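3.2 Setting up the toy room

I took over the data side of our club project in December, and the first thing I learned is that students get bored fast when every task looks the same. So we let each pair of students dress the workspace however they liked. Bronisława Tokarz, our advisor, only asked that both arms could still reach the back wall. We ended up with 406 recorded runs in the toy room layout (Figure 2), and I drove 212 of them myself - my wrists still remember.

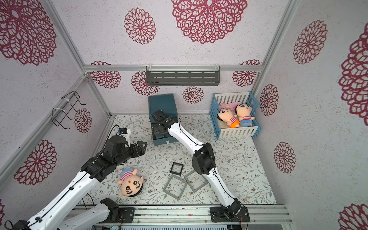 Figure 2. Toy room layout, with the right gripper against the teal storage box and the left one over the mat.

I love this layout, partly for the wallpaper! The big red flowers gave our vision model plenty to chew on, and so did the leafy mat under the gray frames. The clear pane in the smallest frame worried me most, and we scored it apart from the other objects (see Section 4). The dolls in the crib were easier to tell apart by their shorts than by their faces, so our written prompts say "orange shorts" or "blue shorts" - plain words anybody in the club would use.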